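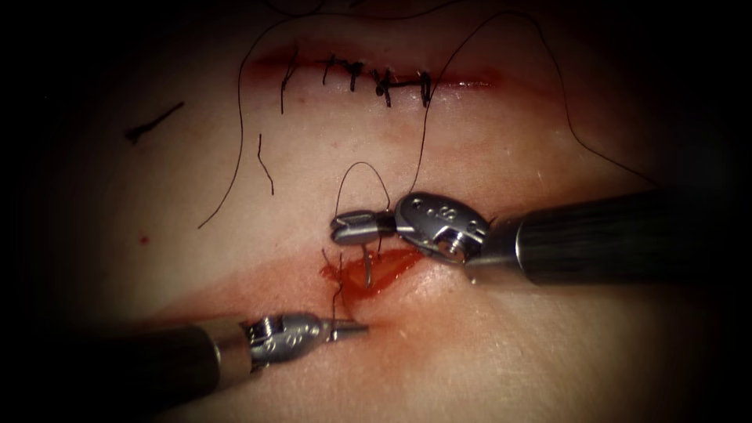 Interrupted stitches on a practice pad – spacing, tails and that first one on the left

Bench Skills board > Suturing practice
3,121 views

threadcount_mo
Joined September

I have fallen so hard for interrupted stitches, you guys! Upper line on the pad is closed, black thread, a small knot for nearly every stitch, and I keep going back to look at it. The leftmost one is my problem child. It's looser than the rest and the strand hangs way down below the line, while the others have short tails. Would you cut it out and redo it, or leave it and get on with the lower line?

Also, how do you all judge spacing? I've been going by eye and I love how calm it feels once you get a rhythm (bite, pull through, throw, throw, snip), but then I look back over a row and start second-guessing everything.

oldneedle
Leave it. You learn more from having a bad one sitting next to good ones. Trim the tail if it's going to snag, and start the next line.

pip_and_tuck
Disagree! Redo it. A loose first stitch throws off the one beside it, and then you're pulling the next one tighter to make up for it. I did that for a whole pad once and every knot ended up sitting in a little dent.

My other two cents, pick up your scraps. There are loose bits of thread lying on that pad and sooner or later you'll catch one in a knot. I keep a strip of tape stuck to the bench and press the ends onto it as I go.

oldneedle
A dent in a pad isn't the end of the world, pip. But yes to the tape.

threadcount_mo
Tape is genius, doing that from now on. I'm still torn on the redo, so keep arguing please, it's useful.

Since people asked what I buy: Putura pads, and a spool of Haslinger black that I found on sale. The Putura ones hold a knot nicely but the edges of a cut start to fray if you go over the same place too often. Has anyone tried the Jaltari limb? I'm so curious about working on something with a curve to it.

Huia Brunton
Moderator

I have, and I think you'd enjoy it! A flat pad lets you get lazy about the angle of the needle. On a curve the far edge drops away from you and you have to turn your wrist properly to come up where you meant to. My first evening on one I was terrible and happy the whole time. I'd still do a full flat pad beforehand, and go short on the thread, because a long end slides off the side of a rounded surface and drags everything with it.

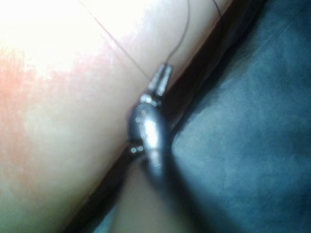
kestrel_lane
Should a beginner use thick or thin thread?

Huia Brunton
Start with a thicker one. It's easier to see, it doesn't snap when you pull a bit too hard, and a knot that hasn't seated shows up right away. Go thinner once your knots lie flat without you having to fuss over them.

pip_and_tuck
Funny, I'd go the other way and start medium. Thick thread is springy and the first throw keeps opening up on you. The Mavier medium was much friendlier for me.

threadcount_mo
Okay, back with more! I've been reading up on where to hold the needle and trying it both ways. If I grip too close to the tip I run out of curve before I'm through the second edge. Too far back and it wants to swivel.
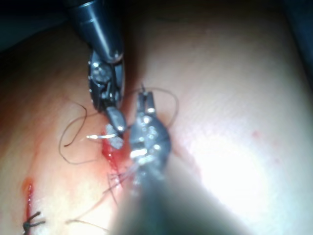

The other thing I've been working on is taking each edge in its own bite – one side, come up in the middle, grab again, then the far side. It's slower but the edges line up so much better for me. When I tried to get both in a single pass, one side always rode up over the other.

oldneedle
Two bites while you're learning, definitely. I still do it on anything wide.

pip_and_tuck
Something we agree on! Mark February 2024 on the calendar.

kestrel_lane
Do you count your stitches? I'm at 264 and my knots still slip now and then.

threadcount_mo
I don't keep track, but that's a great number! Are you alternating direction on your throws? Mine slipped all the time until I slowed down and said "over, under" out loud like a little kid.

kestrel_lane
I was not alternating. Oh boy. Going to try that tonight.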